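The Woman Who Reads the Returns

Utby has one building taller than the church, and it belongs to Wernoner, the mail-order house that will sell you a shower mat, a garden hose or a set of six soup bowls and take any of them back within 36 days. On the second floor, past a coat rack that holds more umbrellas than coats, works the person who reads the reasons.

She asked me to leave her name out. "People in town shop with us," she said. "I know what they wrote about the slippers."

Every returned parcel comes with a slip, and every slip has a box marked Reason. There are printed choices to tick, but customers prefer the blank lines underneath. She has been reading those lines for 12 years. In June she read 845 of them, a slow month by her account, on account of the weather being too good for regret.

"Wrong size is the most common," she said. "Wrong husband comes up more than you'd think."

The company keeps the slips for a year and then shreds them. She keeps the good ones in a notebook, copied out by hand with no names or addresses. The notebook is green and she would not let me hold it, but she read from it freely, in the flat voice of someone giving evidence.

"'Returned because it is exactly as described.' That was a lamp."

She turned a page. "'My sister has bought the same one.' Curtains. 'It looks at me.' That was also a lamp. We had a difficult year for lamps."

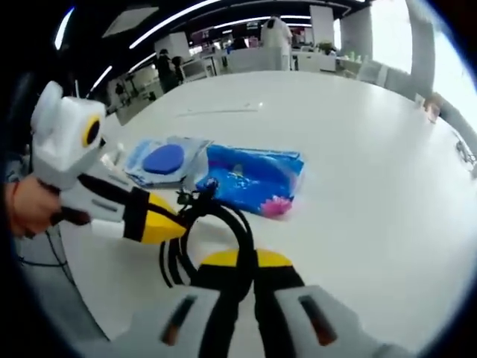
What people mean when they say it didn't fit

Her theory, which she offered before I had finished my first cup of coffee, is that almost no one sends a thing back on account of the thing. They ordered it on a Sunday night as a slightly different person, one who hosts dinners or does stretches, and on Wednesday the box arrived for somebody else.

"The ones who write 'didn't fit' about a salad bowl, those are my favorites," she said. "I believe them. It didn't."

I asked whether the company does anything with all this. She looked at me with some pity. There is a report, she explained, and it has a pie chart, and the largest slice of the pie is called Other. She has asked twice for Other to be broken up. The second time she got a bigger chart.

Management's one attempt at reform was a system called Xenos, bought from a firm in Tudov, which was supposed to sort the reasons automatically. It filed 573 slips under Praise in its first week. One of them read, in full, "Oh, wonderful." 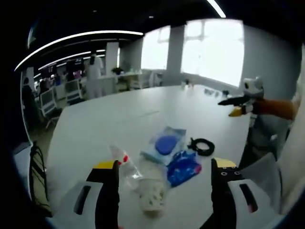
"It had no ear," she said. "You have to know what 'fine' means when a person underlines it." Xenos was retired before the winter catalog, and the slips went back to the wire tray on her desk, where she still takes them from the top, one at a time, with a pencil.

She does write back now and then, against policy. A man returned a tent with three pages on the subject of his brother-in-law, and she felt a form letter would be cold. She told him the refund was on its way and that she had never liked camping either.

Has she ever sent anything back herself?

"Once. A bathrobe." She closed the notebook. "I ticked Wrong Color. It was the right color. I wasn't going to have somebody reading about it."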